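Oslow Mugs and Spoon Rests: Frequently Asked Questions

Cernance Tableware, help pages. Last updated 2021-12-31

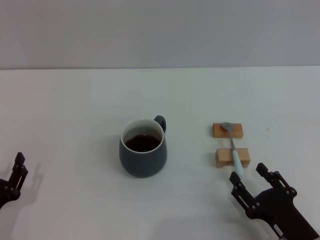
Most questions we get are about the Oslow mug, and the rest are about what to put a wet spoon on. The mug comes in one shape, rounded and narrower at the base, and the slate-gray glaze outside is matte. The inside is off-white on every mug we sell. Two small blocks of unfinished wood will hold a spoon up off the table, with the bowl on one block and the handle across the other, and many customers use our blocks this way next to their coffee. The answers below cover both items.

How much does the Oslow mug hold?

Twelve ounces to the rim. We suggest stopping well short of that if you add milk.

Can it go in the microwave?

Yes. The handle can get hot after two minutes or more, so use a towel.

Can it go in the dishwasher?

Yes, on either rack. Leave space between mugs. The matte glaze can pick up gray lines when it rubs against metal pans. These are marks left by the pan and will come off with a paste of baking soda and water.

Will coffee or tea stain the inside?

It can, if it sits overnight. Fill the mug with warm water and a spoonful of baking soda, wait an hour, and wipe with a soft sponge. Do not use steel wool on either surface.

Do I need a coaster?

The foot of the mug is sanded smooth and won't scratch most tabletops. Heat is a separate matter. On lacquered or waxed wood, use a coaster.

Are the wooden blocks sealed?

No. They are sold unfinished. You can leave them bare or rub in a little food-grade mineral oil. Let the oil soak in overnight and wipe off the extra.

How far apart should the blocks go?

It depends on the spoon. For a teaspoon, leave a gap a little wider than one block. For a long cooking spoon, move them farther apart until the spoon stops tipping. Spoons with a plastic handle are fine as long as the handle reaches past the front block.

How do I clean the blocks?

Wipe them with a damp cloth and stand them on end to dry. Please don't soak them or put them in the dishwasher. Coffee drips will darken bare wood. Light sanding with fine paper takes most of this off.

My two blocks don't match. Is that a defect?

No. Grain and color change from piece to piece, and the blocks are not sorted into pairs. If one is cracked or rocks on a flat table, we will replace it.

Is the Usitz mug the same thing in another color?

No. Usitz is a taller mug with straight sides. Its glaze is glossy and its handle is larger.

Do you take orders for cafes and offices?

Yes. The minimum is 900 pieces for a custom glaze color. Standard colors have no minimum. Write to Rajkumari Upadhyay in the sales office.

My mug came broken. What do I do?

Send a photo of the mug and the box within 5 days of delivery to Ravindra Yadav in customer service. You don't need to return the pieces.

When will the spoon blocks be back in stock?

The next batch is due in January.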